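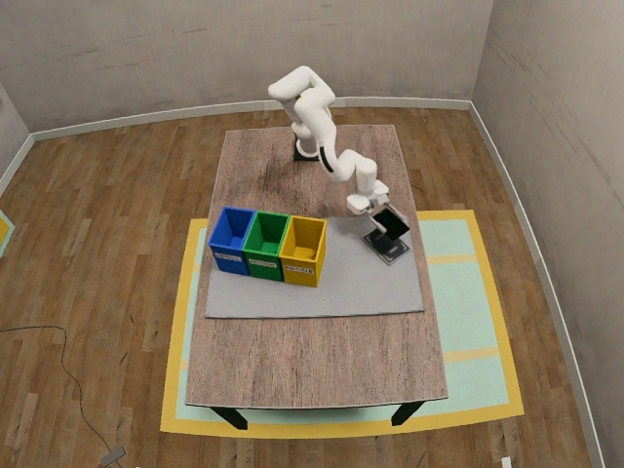 Erex sorting cell, Murdale
Progress report for July
Prepared by Róisín Nic Giolla

Status: behind on the changeover work, on track for everything else. I would not read too much into the second half of that sentence, as the changeover work is most of what the grant pays for.

Where we are

The layout of the cell is settled in the simulator. The arm stands at the back of the table, and the three bins (blue, green, yellow) are in a row on the left of the grey mat with the square black pad to the right of them. We spent too long on this in the spring. The first two layouts had the bins closer to the pad, and the arm had to fold itself up awkwardly to clear the yellow one. The present layout is better, and I have asked that it be left alone until the autumn whatever anyone thinks of next.

Placing the black plate on the pad is the step that takes the time. The gripper has short, blocky fingers and the plate is thin and flat. If it is held a little off centre it tips, and a tipped plate comes down on one edge and stops half on the border. Of the 200 placements run in simulation this month, 159 finished inside the border. The June report gave a higher figure, but that was with the plate starting from the same spot every time, and I don't think it should have been quoted without saying so. I have asked for it to be withdrawn.

Zarei's view is that the misses will go away with a slower approach. We tried that. The slower approach helped when the plate was held square and did nothing for it when it wasn't, so I remain unconvinced. My own suspicion is the grip point, which is set by hand in the cell file and was last measured against an older drawing of the fingers. Dadano have sent the newer drawing. It disagrees with ours, and we are checking which one matches the part on the shelf before changing anything.

The real cell

The real arm is bolted down and powered, and that is all I am prepared to claim for it. It has not handled a plate. Commissioning was due to start this month and has moved back, partly for the reason above and partly because the table needed shimming. It rocked slightly at one corner, little enough that you could miss it by hand, but the arm found it at once.

The joint zero positions were checked after the table was levelled. One of the wrist joints had drifted from its recorded value and was set again. It held over the following checks. I would like to see it hold for a good deal longer before we call it fixed, and it has gone on the weekly sheet.

Upkeep

The supplier's guidance as we received it asks for a full inspection at 800 hours of running. We will do the first one well before that. The weekly check takes 15 minutes and covers the base bolts, the cable run, the finger pads, the zero positions and the stop button. It was missed once this month, when I was away and had not arranged cover. Cover is now arranged.

We still have no spare set of fingers. The order was placed in the spring, queried, placed again, and is now said to be on its way - I have heard that before.

Money

Spending is below plan, which looks healthier than it is. The underspend is the commissioning visit that hasn't happened, and it will be needed in full when it does. Please don't treat it as a saving. The only unplanned cost was the shims and the fitter's time for the table, and we have met that from the small works line.

What I expect by the next report

The grip point measured again and the cell file corrected. The placement run repeated with varied starting positions, and the result reported whichever way it goes. A date for the commissioning visit, agreed with Dadano in writing.

I do not expect the real cell to be sorting into the bins by then. The original plan says it will be, and I would ask that the plan is changed to match. I can send a revised version for approval once the visit is booked, or sooner if the panel would like to see a draft with the dates left open.

RNG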